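Moving the library's toy shelf to the back room

I have been lending out toys from the back of the Larnbridge community library for three years now, and this spring we finally moved the whole thing to a bigger room. A few people have asked how it went, so I'm writing it down before I forget.

The old shelf was in the hallway between the restrooms and the copier. It held 60 bags if you were careful and fewer if you were not. Parents had to stand sideways to let people through to the copier, and most of them picked whatever was at eye level and left. The puzzles on the bottom row hardly went out at all.

The new room used to be storage for the county maps. It has one window, a radiator that can't be turned down, and carpet that was already tired when I started working there. Ruth Marulanda measured it in March and drew a plan on graph paper, and we followed the plan except for the door side, where the outlet turned out to be higher than she had marked it.

We now have 94 items on the shelves. Every one has a number on a tag, a list of parts taped inside the lid, and a card in the box at the desk. I know we could do the cards on the computer. I tried that the first year and spent more time fixing the entries than lending toys.

The bags were the biggest job. We had been using drawstring cloth ones that Leidy Henao sewed from old curtains, and they looked nice, but you could not see what was in them. Kids opened every bag to check. Now we use clear zip bags for the small sets and lidded bins for everything else. Leidy kept the cloth bags for the dress-up things, where it doesn't matter.

Missing parts are the question I get most. My rule is that a set can go out with one piece gone if it still works without it. A memory game with an odd card does not work. A farm set with no goat is fine. When a piece comes back late, it goes in a shoebox on the windowsill, and once a month I sit down and try to match things up. Last month I got 14 pieces back where they belonged. The rest are still in the shoebox, including a very small steering wheel that doesn't fit anything we own.

We don't charge late fees. Máté Juhász wanted them at first and made a fair case for it, but the people who bring things back late are usually the ones with three kids and no car. I call them, and they come in when they can. I have lost two items for good since we opened, and one of those was a kite.

Cleaning takes longer than people think. Plastic things get a sink of warm water and dish soap and then dry on towels overnight. Wood gets wiped with a damp cloth and dried right away. I ruined a set of wooden train track my first winter by leaving it in the sink while I answered the phone. The pieces swelled and never joined properly again.

What goes out most is not what I expected. The big plastic kitchen has a waiting list, but after that it's the plain things: blocks, cups that nest, shapes to sort by color. Toddlers borrow them and so do kids of six, who use them for something else entirely. The fancy sets with batteries come back after two days.
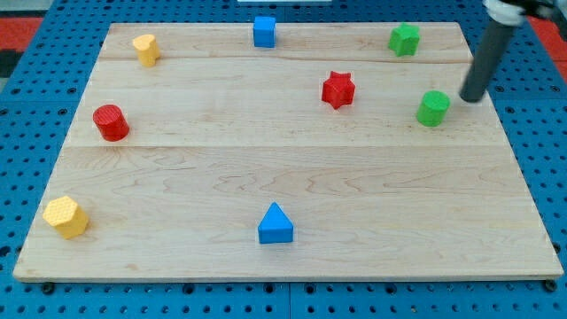 Red, green, blue and yellow, two of each.

If you are thinking of starting a toy shelf at your own library, start small. We began with 16 items from my garage and a plastic tub. Ask for donations by type, or you will get stuffed animals and very little else. Say no to anything with a missing battery door. Get a good label printer; the cheap one I bought smeared as soon as a damp hand touched it.

The room is open in the mornings whenever the library is, and until six if I'm on the desk. You need a library card and a phone number. Three items per family, three weeks, and you can renew once if there's no one waiting. Rosaura Villca covers for me when I'm out and knows where everything is, apart from the spare bin lids, which I have moved again. They are under the window now.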